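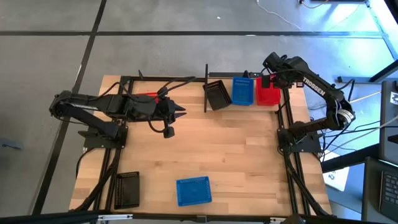 *Table in the Jumham room, seen from above*

**Ticket: heating in Jumham room switches off during the night**
Opened by: Areti Tsakiris
Assigned to: Ottavio Fiore
Status: waiting for part

**Areti, 8:10**
Good morning. Since the start of December the radiator in the Jumham room goes off at night and does not come back by itself. The thermostat is a Celteo, the white model with the round dial. In the morning the display shows E4. If I hold the dial for 30 seconds it restarts, and then it is fine until evening. The other rooms on the corridor have no problem.

**Ottavio, 9:25**
Thank you, Areti. Please can you tell me which schedule is selected, and whether the battery sign is on the display? E4 is usually lost contact with the valve.

**Areti, 9:50**
Schedule is "Office 2", the same as in the Mwaipopo room. No battery sign. I changed the batteries anyway, with new ones from the cupboard. I will write tomorrow if it happened again.

**Areti, 8:05, next day**
It happened again. E4 and the radiator cold.

**Ottavio, 11:40**
I came to look. Done so far:

- paired the valve again, signal was weak (one bar)
- moved the thermostat from behind the door to the wall by the window – now three bars
- updated the schedule, night temperature was set to 4 degrees, I put 15.5 (the display writes it 155)

The valve head also makes a clicking noise when it closes. I think the motor is worn. I asked Florside for a new head, order line 300.

**Areti, 8:15, next day**
No E4 this morning, but the clicking is still there. Please keep the ticket open until the new head is fitted.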